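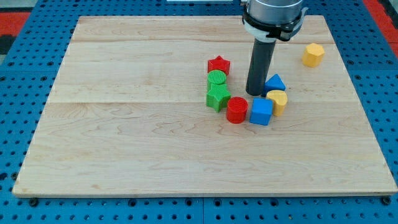
Workshop notebook, November, started a bit after 4 in the afternoon

4 min read

Hide glue again. I know, I know, I said I was done with it after the Pakerby stool came apart in my hands, but I had half a jar of pearls left and the new pot (the Weteck one, with the dial that goes the right way) was sitting there looking at me.

Soaked the pearls overnight in cold water, just enough to cover, and by morning they'd swelled up into that frog-egg stuff I secretly enjoy poking. Got it up to temperature slowly. Last time I let it sit way too hot for most of an afternoon and cooked the strength right out of it, so this time I clipped the candy thermometer on the side and babysat. It drifted between 140 and 145 and stayed there, which is better than the old pot ever did!

Test joints first. I cut a stack of little maple offcuts, all planed the same morning, and glued them up in pairs as rubbed joints. No clamps. You wipe the glue on, push the two edges together, slide them back and forth until they grab, and walk away. There's a moment when the top piece just stops moving and you feel it through your fingers, and if you miss that moment and keep shoving you've wrecked it. I wrecked the first two. After that I had the feel back.

Notes on thickness, for whoever picks this up next: I want it running off the brush in a stream that breaks into drops just before it hits the pot. Thicker than that and it gelled on me before I could get the second piece down. The shop was 61 degrees when I came in, so part of the trouble was the wood. I put the offcuts on the radiator for ten minutes and the difference was silly. Same glue, same brush, and suddenly I had nearly twice the working time.

Then the breaking. Chisel in the vise, tap, look at the break. All but one of the warm pairs tore wood on at least half the face. The cold pairs popped clean along the glue line with a shiny amber skin on both sides, so that's gelled glue that never got into anything. I've kept one of each in the drawer under the sharpening bench, with pencil on the back. Please don't use them as shims. (You know who you are.)

Salt. I tried a pinch in a small batch because the Tarigan handout says it slows the set. It does, a little. It also made the squeeze-out stay tacky well past lunch, and I got a sleeve in it. I'd rather just warm the wood. I have urea somewhere and might try that next, if I can find the jar with the label still on.

The jewelry box lid: two seams, both rubbed, both with warm stock, and I sized the end grain on the breadboard ends first with a thinned coat. Let that go off, then came back with full strength. I did not rush it. I stood there and drank coffee! It's lying on the stickers by the window now with a sheet of newspaper over it and I'm not touching it until tomorrow, whatever I feel like at closing time.

Other things from today, so I don't lose them.

The glue pot lid needs a hole or a notch for the brush. With the lid off I was topping up water every half hour and guessing at how much.

Bristle brush from the Ekell kit is shedding. I picked three hairs out of one joint. The old one with the string binding is ugly but it holds together, so I'm going back to it and leaving the new one for wax.

Cleaning up was lovely as always, hot rag and it's gone. I did forget the drips on the front of the vise, and those are now hard as glass. Wet rag left on them overnight should do it.

We're down to the bottom of the 192-gram pearls, and the only other thing in the cupboard is the stronger grade, which is fussier and gels quicker. Fine for veneer, less fun for edges. Reorder the 192. A small tub this time, the big one picked up damp last summer and smelled like a barn by August.

Leftover glue is in the fridge in the yogurt pot, marked NOT FOOD in red. It should be good for a week or so. If there's fuzz on it, toss it and don't try to save it by reheating, I've been down that road and the smell stays in the shop for days.

Tomorrow: scrape the lid seams, check for wind with the sticks, and reglue the stool rung while the pot's hot anyway. Also find the other thermometer, I don't fully trust this one. It read 209 in boiling water.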